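Mastach Home Arm: Set-Up and Chore Guide
Section 6. Packing and Unpacking Bottles

This is the section most people flip to first, and we understand why! Putting bottles in a box is a real chore, one you probably did yourself last time you moved or cleaned out under the sink. Can a machine do it yet? Our answer after a lot of evenings at the kitchen table is yes, mostly, if you set things up well and stay nearby. The parts that still go wrong are listed here too, so please read the notes before your first run.

Before you start

1. Clear the table and wipe it down. Dry the box and every bottle. A soapy bottle will slide in the fingers however hard they squeeze.
2. Close every cap by hand. The arm can't tell a tight cap from a loose one.
3. Set the box within reach of the arm with its flaps folded all the way out. It can sit at an angle. The planner finds the rim by itself, and it's surprisingly good at it.
4. Turn on a lamp. Side light is fine, but don't aim it straight at the wrist camera.
5. In the Brilteo app, open Chores, then Pack, and choose Bottles.

CAUTION: Don't use this routine for glass, for aerosol cans, or for bleach and drain cleaner. Plastic bottles of dish soap, shampoo and the like are what it was made for.

Setting the grip

6. Start with grip level 10. This holds most full bottles without denting them.
7. For a soft bottle, or one that's half empty, go down to level 6. A half-empty bottle gives way under the fingers, and a cap that was only nearly shut can let go.
8. Press Test Hold. The arm lifts the bottle a little way and waits. If the bottle turns in the fingers, stop, wipe the finger pads and try again.

Note: Tapered and faceted bottles are harder than round ones. The fingers want a flat spot and may need a second try to find it. Let them! The retry is automatic, and it's fun to watch the wrist roll over to a better angle.

Running the routine

9. Tap Go. Keep your hands out of the box while the status light is green.
10. The arm places the first bottles against one wall and works across. If a bottle leans on its neighbor, the arm treats the pair as one shape and goes around them.
11. When the box is getting full, the arm slows down by itself. This is normal.
12. To take a bottle back out, tap Pause, then Unpack, and touch the bottle on the screen. Check the outline before you confirm. With bottles lying close together, the outline sometimes takes in a piece of the one next door.

CAUTION: The arm stops if it feels a push of over 125 on the load scale. Don't raise this limit to squeeze in one more bottle. Use a second box.

What it can and can't do yet

Clear plastic used to be our biggest headache. Foam, bubbles and bright reflections all confused the camera, and early versions grabbed at highlights where no bottle was. Eusebio Segura, who wrote the current grasp model, trained it on 2000 practice picks, many with see-through bottles full of suds, and the difference is wonderful. It still misses now and then. If it closes on nothing twice in a row, turn the bottle so its label faces the camera and tap Retry.

It doesn't sort by brand or size, it can't tape the box shut, and it has no sense of which bottle you'll want on top. You're still faster, too. But you can fold towels while it works, and for us that counts as help.

If you have the Calvo soft pads, fit them before packing and choose Pads: Soft in the app. The older Zodance pads are too slick for bottles. Save them for boxes and books.

When you're finished

13. Wait for the light to turn white, then tap Park.
14. Wipe the fingers and the camera cover with a damp cloth.
15. Lift the box from underneath, with both hands.
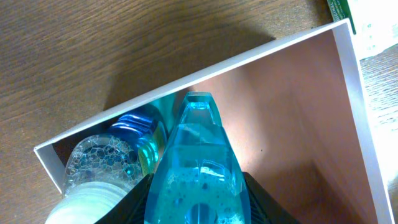
Fig. 6. Wrist camera view: fingers on a light-blue bottle, with other bottles lying alongside in the box.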